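Stirnham is getting its repair evenings back

I had pretty much given up on this one, so I'm very happy to be typing it: the Stirnham repair evenings are starting up again in May, in the old Podness shop on the corner of Antal Street. Two evenings a month, free to get in, and you can bring pretty much anything that fits through the door.

If you moved here in the last couple of years you may not know what I'm going on about. The repair evenings used to run in the back of the library, until the library needed that space for its new children's section (which is lovely, by the way, no complaints from me). People came in with toasters, zippers, bikes, bedside lamps and radios that only got one station, and sat down with somebody who knew how to fix them. I took in a food mixer once and went home with a working food mixer and half a lemon cake. You can see why I missed it.

The Podness shop has been closed since the hardware business moved out to the Flestbridge road, and I think most of us figured it would end up as another phone store. But the family that still owns the building has agreed to let the repair group have the ground floor for a year at a very low rent. The town chipped in as well, with a grant of $700, and that's going toward insurance, a decent first aid kit and a lot of extension cords. Everything else has to come from the donation jar, so please don't walk past it!

What I'm most excited about is the furniture side. The library never really had room for it, and there was always a worry about glue on the carpet. Now there will be a proper furniture corner, with clamps and everything, and they'll take wobbly tables, chairs that creak when you lean back, drawers that stick, that kind of thing. No couches, and nothing with woodworm, please. If you're not sure about a piece, leave a note at the library desk and somebody will call you back.

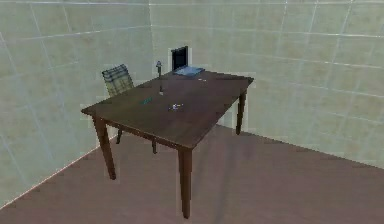

STIRNHAM, 12/04/2018

A plain wooden table and a chair with a plaid back are just the sort of things I mean. Half the houses on my street have a set like that, handed down from an aunt or picked up at a yard sale, and all it takes is one loose leg for the whole lot to end up on the curb. I've been guilty of it myself. I put out a perfectly nice little side table a few summers ago, and then I saw it in a neighbor's window with a fern on it, looking better than it ever did at my place.

The group tells me they have four people signed up to do repairs so far, and they would love a couple more, especially anybody who can sew or who knows their way around a vacuum cleaner. You don't need to be a professional. You do need to be patient, and okay with having somebody lean over your shoulder the whole time, as the idea has always been that you stay and learn how the fix is done. They won't take your stuff in and call you when it's ready.

There's some cleaning up to do first. I got a quick look inside when I went by to ask about all this, and the front windows need a good scrub, and the old paint counter has to go. It's heavy. If you have a truck and a strong back, they'd be glad to hear from you before the end of the month. The counter is free to whoever can carry it off, and I'm told it would make a very good workbench.

Doors will open at 6:30 and the last repair gets started around 8, so come early if you've got something complicated. Parking is behind the building, but the lot is small, and the Flestbridge bus stops right across the street if you're only carrying a lamp. Coffee and tea will be out, and cake depends on who is baking that week. I've already said I'll bring something to the first one, and it will probably be banana bread.

The exact dates will go up in the library window and on the shop door once the insurance papers come through. I'll post them here too. In the meantime I have a kitchen stool with a split seat, and I'm hoping to be first in line with it.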